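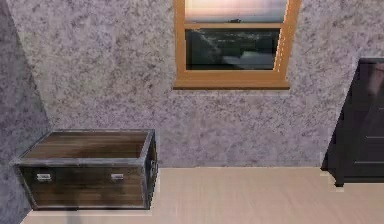

Sorting out winter bedding this November, so a short thread on storing wool blankets. Moths got 2 of mine last year. I wash everything first, cool water, no softener, and dry it flat. Then it goes in a chest. An open wooden one with metal edging is nice to look at, but with no lid you need a zip bag inside it or the moths walk right in.

2/ Cedar blocks help a little. Sulastri Mandagi sands hers every 3 months to bring the smell back. I tried it and the smell does come back. I still wouldn't count on cedar alone.

3/ If you find a hole, freeze the blanket for up to 88 hours in a sealed bag. Let it thaw in the bag, then shake it out outside.
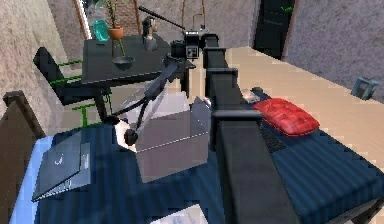 Navy with lighter blue stripes, on the bed.

4/ Bags: the Latuheru ones have held up. The zipper on my Irkitz bag split the first winter - I sewed it shut and use it for pillows now.

5/ Next I'm mending the gray one. Vanderleia Trindade is lending me her darning loom, so that's a separate thread.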